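Notebook, potato glaze tests, Thursday, 9:40 am

Opened the kiln first thing and the Fanness clay has come out a beauty! Ash glaze over iron slip, two coats, and the breakup along the rims is exactly the rusty, creamy rivulet thing I've been chasing since September. The Pratton body is duller (tighter, grayer, a bit sulky) but it rings nicely when you tap it.

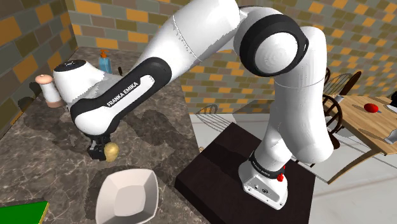 Potato starch went into the second batch as a binder, and I'm a convert. The raw glaze hardly dusted at all when I handled the bowls. I still want a big slab piece with a stone look, something like that marble countertop, and I think the starch will let me lay one glaze over another without it lifting. Tiles first, then the slab.

Recipe as mixed: 6 scoops ash, 3 feldspar, 2 ball clay. Starch cooked to a thin paste and stirred in last, then the lot through the fine sieve. Don't skip the sieve, I did on tile W and got lumps like porridge.

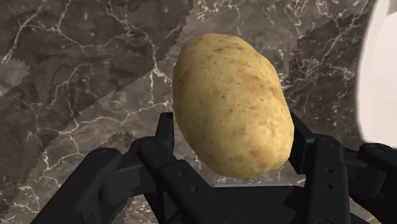
The cooked paste goes off quickly in a warm room, so mix small and label the tub. The Wekska frit might let us drop the firing a little, which would be lovely for the elements. Anybody using the test kiln this week, please leave me the bottom shelf!
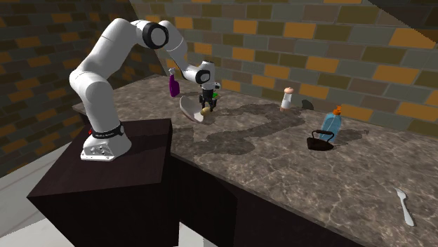

Purple spray bottle with white trigger, by the long counter.

To do: mist the tiles before the second coat, rerun W, try the frit on Pratton. Also wax the feet properly, I lost a good cup to the shelf.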